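Saturday, late

Back at Wurkitz by 8, glove on, pretending to be a hand. I move my fingers, the robot moves its fingers, and a computer writes it all down so that one day the thing can manage without me. Pierina Cirillo wants 1,000 good runs by December. We are at 476 – a number I announced to the room with some pride, and the room went on eating its bagel.

The thumb is still my enemy. Mine goes where I want it. The robot's goes where it thinks I meant, and it has a low opinion of me. I threw out 4 runs before lunch and blamed the glove for all of them.

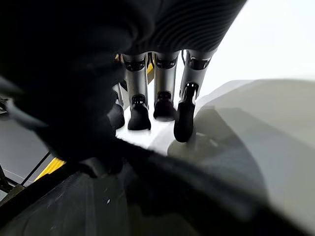
Wrist view, thumb hogging the left side as usual.

Came home and picked up my fork very slowly, waiting for it to catch up. Soup tomorrow.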